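Drekico gray texture cube, two months on my desk

I bought this little gray block from Drekico mostly because I needed something to do with my hands on calls (my poor pens were getting chewed to bits!). It's small and matte, and the edges are rounded just enough that it doesn't dig into your palm.

The fun is all in the bumpy part. There are pits and ridges clustered together with a band running across the middle, so my thumb always knows which half it's on. I like the top half better, don't ask me why. 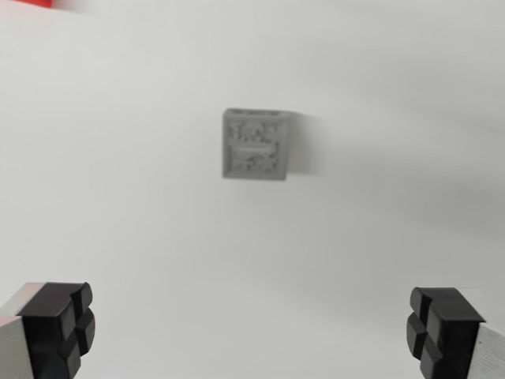 What I'd change

Crumbs! They get down in those pits and I have to go after them with an old toothbrush. I also wish it came in a color, because gray disappears in my bag every single time. Anisa Yusof has the Rutora one and says hers is smoother, but I tried it and got bored fast.

Four stars from me, and I'd buy a second one for the car.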